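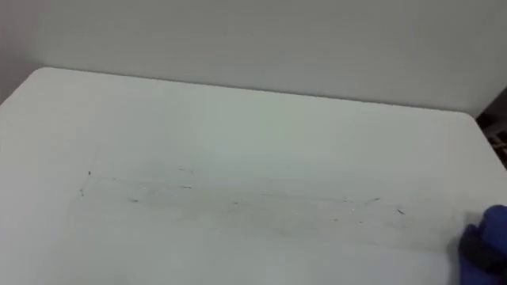
Library in Umau to stay open later from June

The town library in Umau will keep its doors open until 8 p.m. every Tuesday, starting in June. The longer hours were asked for by residents who work in the day and cannot come before closing time.

A petition with 2,000 signatures was given to the town council in the spring. Councillors agreed to pay for the extra hours for one year, and after that they will look at the matter again.

"Many parents told us they come home at six and the library is already dark," said head librarian Angelica Abella. She said the reading room has 35 seats and is often full on Saturdays.

The children's section will also get 100 new books, paid for by the local bookshop Ahonen.

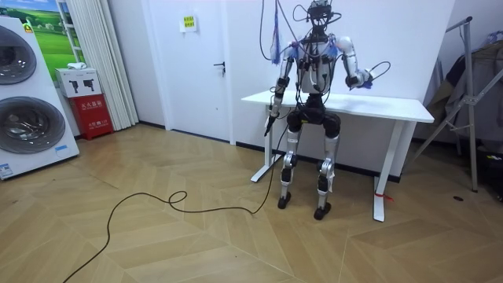
Can books be returned when the library is closed?
The return box next to the main door is open day and night, and it will stay so after the change.

Joni Aaltonen, who collected signatures in the Wuvska district, said he is pleased but hopes for a second late evening. The council has not yet answered this request.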